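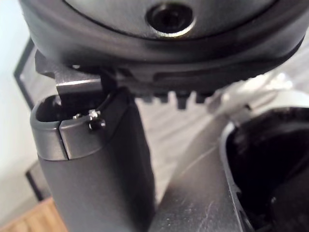 The round part, dark grey, with the hole near the top and the little ridges underneath

Cleaning a round dark part with a row of tiny ridges – what should I use?

Posted by Parvaneh Esfahani

Hello everyone, and thank you in advance for your patience, as I'm new to this kind of thing. I have a box of odds and ends from my uncle's workshop in Sultcombe that I've been slowly sorting through since June, and I've reached the bigger pieces. The one I'm asking about is large and round, a blackish grey with a smooth matte finish. There's a round recessed hole with a thin silvery edge, and a short row of small ridges on the underside, almost like the teeth of a comb. I don't know what it belonged to, and I'm not too worried about finding out (although if you recognize it, please do tell me!). What I'd like is to clean it up without spoiling that soft finish. My uncle used to wipe everything down with some kind of oil, and the whole box smells of it. Would dish soap be all right? And how do I get in between those ridges? I have a stiff brush, but I'm nervous about using it.

Ademir Caldeira

Hi Parvaneh, what a nice job to have on your hands. I've cleaned up plenty of old workshop pieces over the years and I nearly always start with the gentlest thing in the house, so yes, dish soap is a good choice. Put a few drops in 6 cups of warm water, dip a soft cloth, and wring it out until it hardly drips. Wipe the broad curved part first and leave the hole for last – you don't want to push water into it when you can't tell what's behind there. A cotton swab will do for the silvery edge.

For the ridges, put the stiff brush away and find an old soft toothbrush. Brush along the gaps, not across them, and wipe the bristles on a rag every so often. If the oil has gone sticky, lay a damp warm cloth over the ridges for 30 minutes and try again. Please skip the scouring pads and anything gritty, as they leave shiny patches on a matte surface and I've never found a way to get the dull look back. I did that to a lamp base once and my wife still turns it to face the wall.

Clifford Fehr

Degreaser. Takes two minutes.

Gholamreza Bakhtiari

I'd be careful with Clifford's suggestion until you know whether it's painted metal or plastic, which I couldn't say from here. Some degreasers will cloud plastic. Try whatever you use on a spot underneath first and let it dry overnight before you go any further. Otherwise I'd do it Ademir's way. As for what it is, I'm afraid I can't help, but look on the back for a part number, and if you find one, post it here and I'll go through my old catalogs.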